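Snack Table Gallery

Welcome to the snack table! If you have been following our little packaging pages from Herstead, you know how much I love an everyday wrapper, and this batch is one of my favorites so far. Sem Hermans asked for more pictures of crinkly stuff after the October page, so crinkly stuff it is. Click through at your own pace, and yes, the big sizes are coming.

First up, the pink and white bag with that wonderful magenta edge along the top. I could look at creases like these all afternoon!

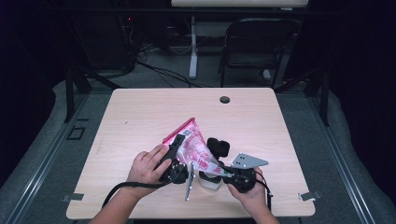
Akosua Frimpong has been saving wrappers for this collection for years and keeps them flat in old Hendriks shoe boxes (190 of them at last count, wrappers that is, not boxes). She likes hers smooth. I'm firmly on the crumpled side, because a plastic bag gets so much more interesting once it has folds to catch the light.

Next one is all about color. Red, pink and white get along so well on a packet, and then you get that bit of green at the end.
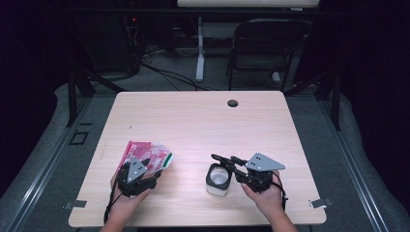

Snack packet held upright, with a small white container on the table.

Ruan Naidoo wrote in to say he'd hang that one in his kitchen. Go for it, Ruan!

And one more before I go, for everybody who likes small print and pale wood grain.
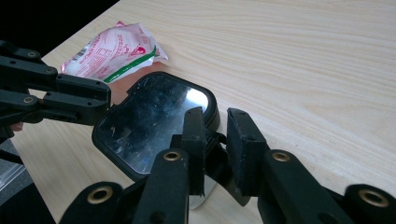
The Prikinwood gallery is still up too, with the tins and the paper bags, and I'm adding to it whenever I get an evening free. Got a favorite wrapper? Leave a note in the guestbook and tell me which one.

Page updated 15 January 2020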